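Section 4. Adding a Place Name Entry

This section explains how to add a new place name to the Iria gazetteer. Please read it to the end before you make your first entry. The most common mistakes are made in steps 3 and 6, and they take a long time to repair.

Before you start, you need an editor account and at least one written source for the name. If your source is a person and not a paper, go first to 4.3, Spoken Sources.

4.1 Creating the entry

1. Log in and open the county list. Choose the county as it exists today, also when your source is older than the county.

2. Press New Place. An empty form opens with the entry number already filled. Do not change this number. The gazetteer holds 2,449 entries at the date of this edition (28 April 2022), and the numbers of deleted entries are never used again.

3. In the field Head Name, write the name that is on the current official map. Do not write the oldest name, and do not write the name you like more. Older and local names belong in the field Other Names, one name on each line.

Note: When the place has disappeared and is on no current map, write the last name that was used in print and put a check in the box Former Place.

4. In the field Kind, choose one word from the list (beach, creek, crossing, farm, hill, landing, mill, settlement, spring). If two words fit, choose the one that came first in time. Filtville was a landing before it was a settlement, so it is entered as a landing, and the settlement is described in the text.

5. In the field Position, give the location in words first: distance and direction from the nearest place that already has an entry. Coordinates can be added after, but they do not replace the words.

6. In the field Years in Use, give the first and the last year in which you have seen the name in a source. If you have only one year, write it in both boxes. Do not write the year in which you believe the name began. An opinion about the beginning goes into the field Origin.

Caution: The form saves when you leave the field Years in Use. If you go back with the browser button after this moment, a second empty entry is made with the next number. Use the button Edit in place of it.

4.2 Writing the origin

The field Origin has a limit of 252 words. Most entries need much less.

1. Begin with the meaning, if it is known. Put the translation in quotation marks and name the language.

2. If the meaning is not known, write "Origin unknown" and stop there, or continue with the explanations that people give. Each explanation must have its own source.

3. When a place is named after a person, give the full name of the person, what he or she did at the place, and the years. "Named after a local farmer" is not enough. Write which farmer.

4. Keep the spelling of your source inside quotation marks, also when it is wrong. The old road register writes Nalow in three ways, and a reader who searches for one of them must be able to find it.

5. Add the author of the explanation in brackets, with page number.

Note: Stories in which a traveler loses a shoe, a horse or a hat and the place is named for it are found in almost every county. You can include them, but choose the status Folk Story and not the status Documented. Ekene Adeleke keeps a list of stories already entered; compare yours with this list before you send it.

Caution: Do not copy text from a printed guidebook. A name and a year are free for everybody to use, but the sentences belong to the author.

4.3 Spoken sources

Many small places were never written on a map, and older residents are the only source for them. The entry for Igwe, for example, is based on two conversations only, and still it is one of the most complete we have.

1. Ask for permission before you begin, and ask how the speaker wishes to be named. Initials are allowed.

2. Ask the speaker to say the name twice, slowly. Write it as you hear it and then show what you have written.

3. Ask who used the name, and until when. It often happens that one family had one name for the creek and the family on the other side had another.

4. Go to the place together with the speaker if this is possible. People remember more names when they are walking. Limit one conversation to 10 names.

5. Type your notes on the same day and send them to Lilla Illés, who gives the source number. You need this number in the field Source.

4.4 Adding photographs

Each entry can have one main photograph and several additional ones. The main photograph must show the place or a sign with its name. Additional photographs can show maps, documents, tools or other things connected with the entry.
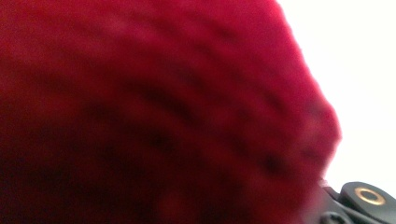 The main photograph is also the first thing a visitor meets in the search results, where it is made small, so look at it in the small size before you press Publish. Very close photographs of an object lose much in this size. If one soft red thing fills nearly the whole picture and is strongly out of focus, a reader sees a fuzzy color with darker bands and cannot know which place is meant. Put such a photograph among the additional ones, write in the caption what the object is, and choose a wider view for the main position.

1. Press Add Photograph and select the file.

2. Write a caption of not more than 135 characters. Give the year when the photograph was made, not the year when you received it.

3. Write the name of the photographer. If it is unknown, write "Photographer unknown" and the name of the owner.

4.5 Sending the entry for review

1. Press Check. Missing fields are shown in a list at the top of the form.

2. Correct them and press Send.

3. Wait for the answer of the reviewer. Obinna Nwachukwu reads the entries for the coast and Bülent Çetinkaya those for the inland counties. Do not edit the entry during this time, as your changes will be lost when the review is saved.

If an entry is returned, the reason is written in the field Remarks. Correct the entry under the same number and send it again. For disagreement about a head name, see Section 7.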